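About Us

Murner Automation. Small shop, big shed, Grorkham industrial estate. We set up and look after robot cells for people who put small electronic stuff together. Boards, connectors, plugs, the fiddly end of things. If it needs pushing into something else without bending a pin, that's us.

Most about us pages tell you how great everything is. Ours is mostly about the time it went wrong, as that's the bit customers ask about, and it changed how we work.

What happened

September, the Haldane job. Insertion cell, one arm, one gripper, small connectors going onto a board strip. Had been running well. We'd signed it off, had the barbecue, moved on to the next one.

Then a fingertip screw worked its way loose. Not a lot. Enough that the finger sat a hair off centre and every part went in on a slight lean. The force limit should have caught it. It didn't, because someone (us) had opened the limit up during setup to get past a stiff batch and never put it back. So the arm just pushed harder and carried on.

357 strips went through before an operator heard a crack and hit the stop. 304 of those were scrap. The rest got reworked by hand at our bench, at our cost, over a very long couple of weeks.

No one was hurt. But when we pulled the logs we found the second problem, and this one still makes us wince. The guard door switch on that cell had been bridged out for commissioning and the bridge was still in. Door open, arm would still run. It had been like that since handover. A scrap bin full of boards we can live with. That one we can't.

We rang Haldane the same afternoon, told them both things, shut the cell down and drove out. They could have dumped us. They didn't, and we still look after that site.

What we do differently

Every limit we change in setup goes on a red sheet taped to the controller. Cell doesn't get handed over until the sheet is signed clear by someone who didnt write it.

No bridges on safety switches. At all. If we need the door open for teaching, it's the key switch, slow speed and the enabling pendant in hand, same as it should've been.

Fingertip screws are torqued, paint marked and checked at the start of each shift. Takes 2 minutes. There's a card for it.

And we built the practice rig, which we call Derkus. Any new insertion job gets tried on it first, and so does any fault we get called out to. We cause the fault on purpose, wrong grip, bad offset, loose finger, and see what the controller does about it. If it doesn't stop, it doesn't ship.
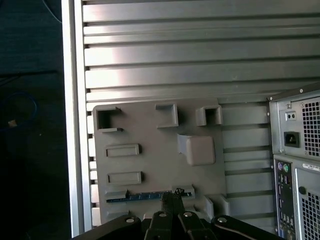 What should an operator do if a part jams halfway in?
Hit stop and leave the part where it is. Don't jog the arm back and don't pull on the part while the fingers still have hold of it, that's how strips get cracked and fingers get pinched. Lock the cell out, open the gripper by the manual release, then clear it. After that, ring us before you restart, even if it all looks fine.

Faults and callouts

We run a fault register and customers can read it. The whole thing, including the ones that were our doing. It's at 94 entries now. Most are boring: worn pads, a cable rubbing through, a camera bracket knocked by a trolley. A few aren't boring and those have a longer write-up with the log attached.

If your cell was put in by somebody else and you're a bit worried about it, we'll still come and have a look. First things we check are the door switches, the e-stops and the force limits, in that order. You get a written list the same day. If something's unsafe we'll ask you to leave it off till its fixed, and we won't be shy about it.

Where we are

Grorkham, the green roller door behind the tyre place. Office is open from 7 am, workshop usually a bit earlier. Park on the gravel, not in front of the door please. Closed-toe shoes if you're coming past the yellow line, we've got spare safety glasses at the counter.

Callouts by phone. Everything else, email is fine.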